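# Prisbridge Comics: Questions We Get Asked a Lot

*Last gone over April 22, 2019, by Gareth, with corrections from Liam*

Hello and welcome! We're a small outfit that publishes and sells our own comics, and we answer every email ourselves, which is lovely but slow. Most of what people write in about is covered on this page, so have a look through before you send us a note (and then send us a note anyway if you feel like it, we do enjoy them).

### Where do I start with *Nundimier*?

With issue 1, if you can find it, or with the first collected book, if you can't. The story runs straight through and Gareth Lambert, who writes it, has a terrible habit of bringing back a fisherman from page four as if you'd been thinking of him all along. If you really want to jump in later, issue 19 opens a new chapter with a new lead character and a recap on the inside cover, and plenty of our readers came aboard there and went back for the rest afterward.

### Is *Codel* part of the same story?

No, though I can see why people ask, as Liam Naylor draws both and his lighthouses all look related. *Codel* is a separate series set in a separate world, and you can read it without knowing a thing about *Nundimier*. There was one short crossover strip in a convention giveaway years back. We don't count it, and neither should you!

### What do I get when I buy a digital issue?

You get a PDF and a CBZ file, both without any copy protection, and you can download them again from your account whenever you like. Please don't pass them around, but do put them on your phone and your tablet and your old laptop. Double-page spreads are saved as single wide pages, so if your reader app chops them in half, look for a setting called "fit to width" or something close to it.

### How are the print copies packed?

Every single issue goes into a bag with a board behind it, and then between two sheets of stiff card in a flat mailer. Orders of more than a few books go in a box with paper padding. We've had very few bent corners, but if one turns up at your door, email us a photo and we'll send another copy while we have them.

### Do you come to conventions?

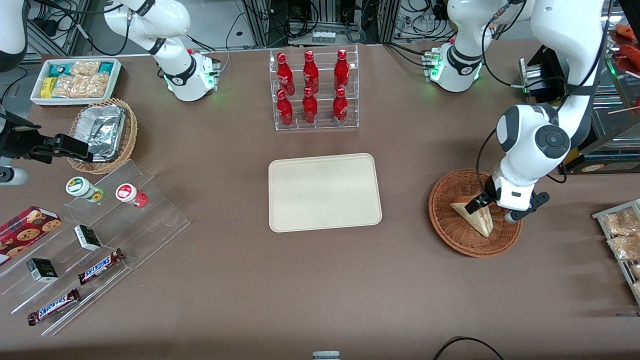 We do a handful of shows a year, and the next big one for us is in September, when we'll have a table with both series, the collected books and a box of older issues. Liam takes sketch requests in the morning, and he fills up fast, so come early if you have your heart set on one. The days are long and the lines for food are longer, so pack yourself a lunch. A sandwich in one of those clear triangular packages is ideal, as it travels well in a tote bag and keeps its crumbs to itself, and you can always find a Coca-Cola to go with it. All we ask is that you finish up and wipe your hands before you start leafing through the back issues!

### What is the Zulu cover, and can I still get one?

Zulu is just our name for the last cover in a set. We letter our alternate covers with the radio alphabet, and the final one always gets called Zulu no matter how many came before it. The most recent was for *Codel* 2, with a print run of 2,000 copies, and as of this update we have 1,246 left. They're the same price as the regular cover and the insides are identical. We don't hold any back to sell for more later.

### Will you sign my order?

Happily. Write "please sign" in the notes box at checkout and tell us the name you'd like, spelled exactly as you want it, because Gareth guesses badly. Signed orders can take an extra week, as the two of us don't live in the same town.

### Do you look at submissions?

We're not taking pitches for new series at the moment, I'm sorry to say. We do run short backup strips by other artists in *Nundimier*, and we're always glad to see samples for those. A link to your pages is best, with three or four finished pages we can look at right away. Please don't mail originals!

### Can my store carry your books?

Yes please! Write to us with the name of your store and where you are, and we'll send the trade price list and the order form. There's no minimum order, and unsold copies can come back to us if they're still in good shape.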